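Gripper care - the questions I get asked most

I look after the hand-held grippers here at Zamdale, and the same few questions land in my inbox every month, so I've put my answers in one place. It all applies to the Bozsik two-finger model. If you have the older one, skip the part on pads.

How often should I change the finger pads?
I swap mine after 552 grabs if I've been picking up rough stuff, and I let them go a good bit longer on smooth things like bottles. Look at the ridges. If they've gone flat and shiny in the middle, it's time, whatever your log says!

Can I use any pads that fit?
You can, but I stick with the Grorkico set (part 643). I tried a cheaper pair in January and the glue let go on me twice in one afternoon.

How tight should the plate screws be?
Snug, then stop. The plates are plastic and they crack around the holes if you lean on the driver. I do them by hand - no power tools, please.

What should I clean it with?
Warm water and a drop of dish soap on a soft toothbrush, going along the ridges. Let the pads dry all the way before you close the fingers. Keep alcohol wipes away from them, they make the surface slick.

How do I know the fingers are lined up?
Close them slowly on something round and upright. Both pads should touch at the same moment, and whatever you're holding shouldn't twist or lean. A drink bottle with a screw cap is my favorite for this (it's easy to see the cap turn if one side is pushing harder). 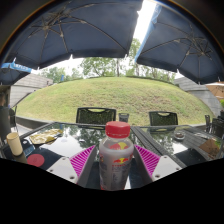
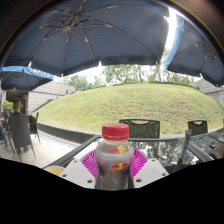 If one side touches first, back off the screws on that finger, nudge the plate over, and try again. It usually takes me two or three goes.

The fingers squeak. Is that bad?
Nearly always grit in the pivot. Blow it out, work the trigger a few times, and add one tiny drop of Ever light oil. Wipe off the extra so it doesn't creep onto the pads.

Where do I send one that's really broken?
Drop it in the bin by bench 95 with a note saying what it was doing when it quit, or call me on extension 2098. I'm usually in by 8 am.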